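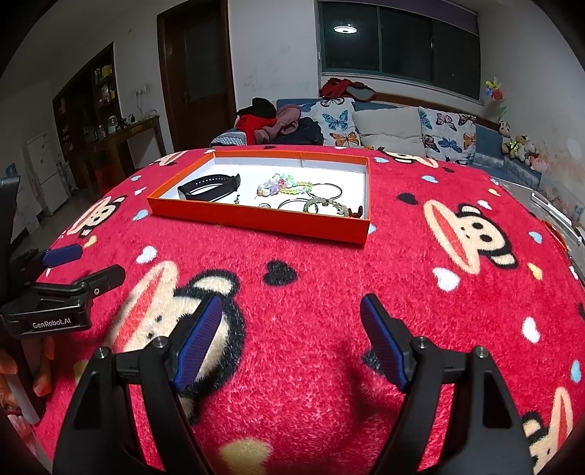
Jewelry tray on the blanket, orange sides, with the beads and hoops in it

Best way to store mixed costume jewelry so it stops tarnishing and tangling?

Posted by Floarea Ciobanu in Home & Storage

I keep my everyday jewelry in one open tray. It has a bead bracelet, a pastel beaded chain, thin metal hoops, a couple of charms and my fitness band, all together. None of it is expensive. The most I ever paid for a piece was 17 dollars.

Two problems. First, the plated pieces go dull. I had a necklace (no longer in the tray) that turned dark at the clasp after one summer, and a pair of earrings from the same shop did the same thing. Second, the chains knot up and I spend time in the morning pulling them apart. I leave for work at 6:40, so I don't have time for that.

I have looked at the Skastetell hanging organizer with the clear pockets, and also at a plain wooden box with felt dividers. The organizer would have to go on the back of the bathroom door because that is the only door with room behind it. I rent, so no screws in the wall.

What I would like to know:

Does it matter whether jewelry is in the open or closed up?
Is the bathroom door a bad place?
Do those anti-tarnish strips work on plated metal or only on silver?
Can I clean the dark clasp without taking the plating off?

I have a few real silver things from my grandmother too. They are in a drawer wrapped in tissue. Should they be stored differently?

Svatopluk Šťastný
Member

I repaired jewelry and watches for a number of years, mostly cheap repairs, clasps and jump rings and so on. I'll take your points in the order you gave them.

Open or closed matters quite a bit for silver and for anything with copper or brass under a thin plating. Air brings moisture and sulfur compounds to the surface and that is what darkens it. Glass and plastic beads don't care. The weak point on a beaded bracelet is the elastic or the thread, and that goes bad from stretching and from sunlight. If your tray sits near a window, move it.

The bathroom is the worst room in the house for this. Every shower fills it with steam, and hair spray and perfume settle on everything. Use a closet door. If the closet door slides, hang the organizer from the rod inside on a regular hanger. Most of them have a loop or hook for that.

Anti-tarnish strips take sulfur out of the air in a closed space. They will help plated pieces if the base metal is still covered. Once the plating has worn through, which happens first at the clasp and at the back of the neck, the metal reacts with sweat and no strip will stop it. The strips do nothing in an open tray. In a small zip bag one strip lasts months. In a big box that gets opened daily you will go through them faster.

For the dark clasp, use a drop of dish soap in lukewarm water, a soft toothbrush, rinse, and dry it completely with a cloth. Do not use silver dip on plated pieces. Do not use toothpaste on anything, it is an abrasive. If the soap does not change it, the plating is gone, and the cheap fix is a new clasp. A lobster clasp and two jump rings cost next to nothing at a craft store and you need two pairs of small pliers to put them on.

About the silver from your grandmother. Ordinary tissue is not ideal, as some of it is acidic. Ask for acid-free tissue, or buy the treated brown cloth bags made for flatware. Do not wrap silver in newspaper or hold it with rubber bands. Rubber contains sulfur and leaves black lines that are a lot of work to polish out.

For the tangling, close the clasp before you put a chain away, every time. An open chain knots much faster. For very thin chains, thread one end through a drinking straw and fasten the clasp outside it.

Relu Buzatu
New member

just get a box with a lid. my wife had one from Ikar, it has little sections and she never has knots now. don't remember the price

also those gel packets that come in shoe boxes, throw a few in

Algirdas Lapiņa
Regular, 127 posts

Agree with Svatopluk on most of it. Two additions.

The pocket organizers are fine for earrings and bracelets but I would not put long necklaces in them. The pocket is wide enough for the chain to fold over itself. For those, use adhesive hooks on the inside of the closet door. The small clear ones come off painted wood without damage if you pull the tab straight down slowly. I put up 11 of them in my last apartment and got the full deposit back.

Keep the fitness band apart from the rest. Wipe the strap with a damp cloth after you exercise and let it dry before you set it down. Sweat left on the strap ends up on whatever it touches, and a hard buckle or case can scratch soft metal.

On the gel packets, they lower humidity but they do not take up sulfur, so they don't replace the strips. Using both in a closed box is fine. The packets fill up after a while and need replacing.

Floarea Ciobanu

Thank you. I had no idea about rubber bands, and there is one around the case with the silver spoons, so I will take it off tonight. I am going to hang the organizer in the closet and try the hooks for the long chains. The dish soap took some of the dark off the clasp but not all of it, so I will look for a new one on Thursday when I am near the craft store.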